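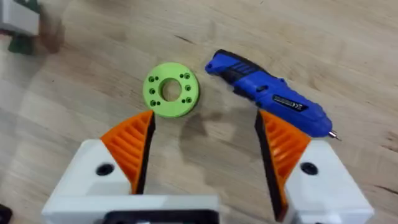 Green ring on the bench, Thursday.

Workshop notebook, Fenside — November

Glue trials on the ash offcuts, continued. Rahel cut the last seven joints from the Husby board before lunch and I clamped them up at two o'clock. Same glue as last week, same clamps, but the shed heater was off until noon and the wood was cold when I started. I've marked those pieces with a C on the end grain so they don't get mixed in with Tuesday's.

Breaking loads from the first batch, in newtons: best 2,471, worst 813. The worst one had a dry patch the size of a thumbnail in the middle of the joint, my fault for spreading it with a stick. Danish says to use the little roller and to coat both faces. Did that for the C pieces.
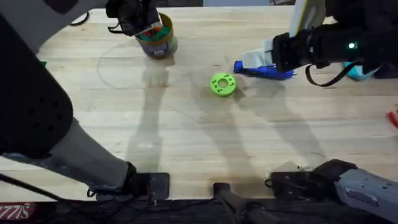
The other thing to sort out is how long we leave the clamps on. The tin says one hour. Valdir has always left his overnight and I've never seen one of his chairs come apart, but he also cuts a tighter joint than the rest of us, so it doesn't tell us much. I'll take three of the C pieces out at one hour and leave the others until morning, then break the lot on the lever rig.

Check the rig first. The pin was sticking again and Fulvio had to knock it back with a mallet — might be worth turning a new one from the brass rod.

Ruba asked whether sanding the faces makes any difference. Don't know. My guess is it makes it worse, if dust is left in the pores. Put it on the list for after the C pieces.

To buy: roller sleeves, masking tape, another tin of glue.

3 comments · 7 shares

Recent entries
Lever rig: new pivot and base
Sorting the Husby ash
Sharpening the wide chisels

Fenside Workshop | Contact | Back to top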